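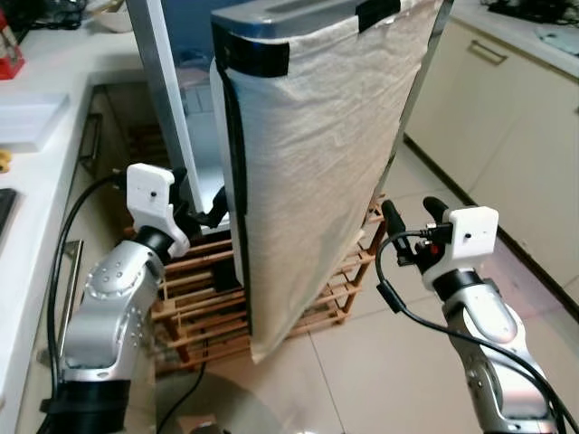
Getting two arms to pick up a tall bin in a kitchen

Last updated Sun 16 May
1,438 shares | 3 comments

These are my notes for teaching a pair of jointed arms to take hold of a tall bin from both sides and move it. I built the base in my garage and do the testing in the kitchen. If your arms already power up, home and close their grippers on command, you can start here. If they don't, do the Stesten bring-up page first and come back.

You will need two arms on a common base, a parallel gripper on each, a head camera, a tall bin, a piece of light cloth, black tape and an emergency stop you can reach while standing. I run everything from a laptop with the Stesten controller. Other controllers will have the same settings under different names.

1. Cover the bin

My bin is dark gray, and a lot of other things the camera sees are dark too, including my gripper fingers. With the bare bin the tracker kept mixing up the edge of the bin and the edge of a finger. An off-white cloth on the side facing the robot fixed most of that.

Tape the cloth at the top. I run one strip across the top left corner and down the left edge, then put a short strip near the right side. Leave the rim showing, as you will want it for step 4. The bottom can hang free. Mine comes down past the base of the bin and stops above the floor. Don't bother ironing it. The wrinkles gave the tracker a bit of texture to work with, and a smooth sheet I tried from the linen closet did worse.

Do not wrap the cloth around the sides where the fingers will press. Cloth slides on plastic and the bin will turn in the grip.

2. Clear the reach area

Stand the base where it will work and move each arm by hand, power off, through the widest swing you plan to use. Check cabinet handles in particular. They stick out further than the doors, and a cable will find one sooner or later. Anything on the counter inside the swing gets moved back or taken out of the room.

Tile floors need a look too. If your base has small casters, lock them with no wheel sitting on a grout line, or the base may settle into it when the arms take the load.

3. Route the gripper cables

Each gripper cable should leave the wrist in a loop down the outside of its own arm. Keep both cables out of the space between the arms. To set the slack:

Turn the wrist to one limit by hand.
Pull the cable until it is just loose.
Turn the wrist to the other limit and check that nothing goes tight.
Clip the cable at the base joint only.

I used to clip mine at the elbow as well. It looked neater and it cost me a connector. Leave the loop alone.

4. Set the approach poses

Save three poses per arm: wide, near and contact. Wide is well clear of the bin. Near has the fingers beside the bin with a small gap. Contact is where they touch.

Work on one arm at a time, at low speed. Bring the left arm to near first, with its fingers reaching just behind the left edge of the bin, and save it. Then do the right. The two poses will not be mirror images unless your bin is perfectly square to the base, and mine never is. Save what works.

Use the rim to judge height. A grip low on a tall bin lets the top swing, and the arms will try to correct for it and make it worse. Stay in the upper third if your fingers can reach.

5. Deal with the lean

A tall bin will tip a little when one side is touched before the other. Small leans are fine. Watch which way the bin goes on the first few tries. If it goes to the right, the left arm is arriving early, so delay it in the timing file and try again. Change one arm only, or you will chase the error back and forth all afternoon – I did.

When both arms arrive together, the bin should stay close to upright through the close.

6. Set the grip force

Start at the lowest setting that closes the fingers, then raise it one step at a time until the bin stays put when you push it lightly with a broom handle. Use an empty bin. Once that holds, add weight. I stop at 800 grams of ballast (a bag of rice with the top folded and taped) and I don't recommend more on hobby-size wrists. If the motors get too warm to keep a hand on, stop for the day.

7. Run the lift

Run in this order: wide, near, contact, close, wait, lift. The wait matters. Give it a full second so both grippers report closed before anything moves upward. Keep the first lifts very low, and have your hand on the stop.

Lower the bin with the same steps backward. Open both grippers together. If one opens first, the other arm is left pushing against a bin with no support, and over it goes.

8. Save your settings

Copy the pose file and the timing file somewhere off the laptop, and write the bin position down with them. I mark the base position on the floor with bits of the same black tape. It peels off tile without trouble but I would not try it on a waxed wood floor.

Common problems

Tracker loses the bin when the arms close: the grippers are covering too much of the cloth. Raise the camera or use a wider piece.

One gripper reports closed too soon: check for a fold of cloth between the fingers.

Arm stops partway with a current fault: almost always a caught cable. Power down before you go looking for it.

Bin slides down in the grip: add a strip of rubber to the finger pads before you add force.

Thanks to Mayu Hosoda for the timing file format and to Abelardo Betancur, who pointed out the casters. I plan to add a page in September on setting the bin down on a raised rack, once I can do it twice in a row.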